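Organización del espacio de trabajo - Apuntes de la sesión 2
Taller Volside, 12 de enero de 2018

1. El estuche, ese optimista
Todo estuche se compra pensando en seis cosas y acaba guardando veinte. Antes de meter nada, vaciadlo. Los tapones sin rotulador no cuentan como material.

2. Familias
Agrupad por uso: escribir, marcar, borrar. El subrayador va con los de marcar, aunque lleve desde junio sin subrayar una línea.

3. La mesa
Lo que no cabe en el estuche emigra al fondo de la mesa, junto a la pared, y allí se empadrona. Un juguete de anillas, un vaso de acero y un retrato enmarcado pueden convivir años sin que nadie les pida los papeles. Haced inventario y decidid qué se queda.
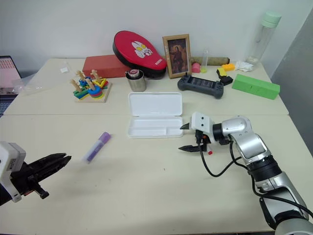 4. Para la próxima sesión
Traed el estuche con los compartimentos ya asignados. Leed la ficha Prellodbridge, entera - el resumen no vale. Quien no tenga estuche puede usar una caja con tapa.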